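Washing fleece throws without ruining them
Grovdale Home Forum > Laundry and Linens

gosta_mum
Posted 07/04/2026
I have 3 fleece blankets that have gone rough on one side. They were soft when I bought them in December. I wash them at 40 C with the towels and put them in the dryer on medium. Is there any way to get them back or are they done?

Yavuz Tekin
Stop washing them with towels. The lint from the towels gets into the pile and stays there. Wash fleece on its own, cold, gentle cycle, half the detergent you normally use. Turn it so the good side is in. No fabric softener.

Birsen Oral
I agree on the towels but I have used softener on fleece for years and never had a problem. My oldest one is from my college days and the kids still fight over it.

Yavuz Tekin
Softener leaves a coating. It feels nice for a few washes and then it mats down. Your old one may be a heavier fleece than what they sell now.

gosta_mum
OK, no towels. What about the dryer? I don't have a line, and the apartment is small. The blue striped one is the one I care about most, it lives in the spare room.
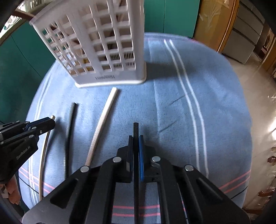 Recep Polat
Dryer is what did it. Medium is too hot for polyester fleece, the tips of the fibers melt a little and that is the roughness you feel. Use air only, or hang it over the shower rod overnight. Mine is dry by morning.

Birsen Oral
Low heat is fine if you take it out while it is still slightly damp. Not everybody can have a blanket in the shower all night.

gosta_mum
Can the rough side be fixed, though?

Recep Polat
Partly. Soak it in cool water with a cup of white vinegar for 30 minutes, rinse, spin on low, then go over it with a soft pet brush while it is damp. Short strokes, one direction. If the fibers are melted they won't come back, but the matted parts will loosen up.

Isla Kinnear
I did the vinegar and brush thing on two of mine. One came out a lot better, the other stayed the same. Try a corner first.

gosta_mum
Thanks everyone. Will start with the oldest one this weekend and leave the blue one for last.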